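Cetari Open Bin, Set-Up and Care Guide
Section 5: Placing, Filling and Cleaning the Bin 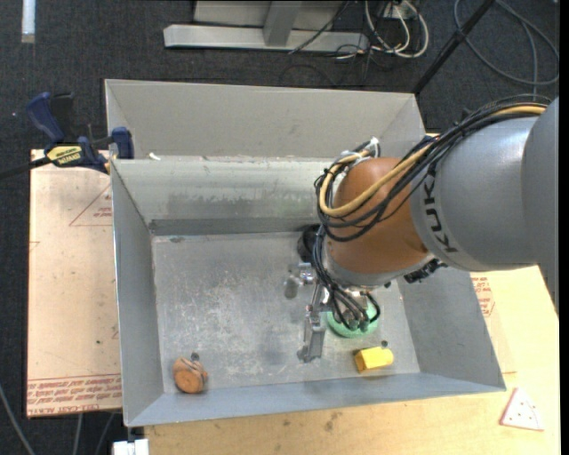

Bin from above, in use. The tall panel with the angled ends is the back.

This section assumes you have finished Section 4 and that all the bolts went somewhere. If you have bolts left over, go back to Section 4.

Placing the bin

1. Clear a flat spot at least 34 inches deep. A spot that looks flat is a good start. Check it with a level anyway.

2. Get a second person. The bin is mostly air, but the metal around the air is heavy, and the sloping sides give you nothing decent to hold on to.

3. Set the bin down with the tall upper panel facing away from you. Every year a few customers set it up the other way around and then call to tell us the front is too high.

4. Press down on each corner in turn. If the bin rocks, slide a shim (part 1061, in the small bag taped to the packing slip) under the low corner. Folded cardboard works until the first time you mop.

5. Run a gloved hand along the front edge and both side edges. They are finished at our shop in Vutbridge, but metal travels badly and sometimes picks up a burr on the way.

CAUTION: Wear gloves for all of the above. The edges are smooth, and we still want you to wear gloves.

Filling the bin

1. Take out everything that came packed inside, including the sheet of paper that says "Remove Before Use."

2. Start with a few items. Lay them on the floor of the bin with some space between them and look at how they settle. Round things will go where they like.

3. Add more only when you can still see and reach what is already in there. The sloping sides send things back toward the floor, so a load that looks modest from the doorway can be a pile by the time you get to it.

4. Keep the load below the seam where the upper panel meets the back wall. The upper panel is there to stop things from going over the back. It has been used as a shelf, with the results you would expect.

NOTE: Lower heavy items in. Dropping them will not hurt the bin much, but the noise is remarkable, and people in the next room will come and ask about it.

About scratches

Your bin arrived with a clean, even floor. Enjoy it. After a short spell of real work the floor will go dull and pick up pale scuffs and fine scratches, and the lower back wall will show dark smudges where things have rubbed against it. This is ordinary wear and is not covered by the warranty, a point on which we have received many letters.

Dents you can feel with a flat hand are another matter. Mark them with tape and check again in January, or whenever you do your yearly look-over. If a dent has grown a crack, stop using the bin and order a replacement floor sheet (part 219).

Cleaning

1. Stop any equipment that works in or over the bin, following its own instructions, before you put your hands in.

2. Empty the bin all the way. Pushing everything to one end and cleaning the other is popular and doesn't work.

3. Pick out loose scraps by hand. Look along the seam below the upper panel, where small bits of paper and packing like to sit for weeks.

4. Brush the floor from the back toward the front. A soft bench brush is fine. So is the Utent hand brush sold with the accessory kit, though we admit it is mostly a brush.

5. Wipe the walls with a damp cloth and a drop of dish soap. For smudges on the back wall, use Wyss metal cleaner, let it stand for around a minute, and wipe again. Some smudges will stay. Decide how much you mind.

6. Dry the corners. Water left in the corners gets you rust, and rust gets you Section 9.

CAUTION: No steel wool, no scouring powder, no pressure washer. Please don't climb in to reach the back wall. Use a longer brush.

If the bin still rocks after shimming, see Section 7, Uneven Floors and Other Disappointments.

Guide revised 18/08/2024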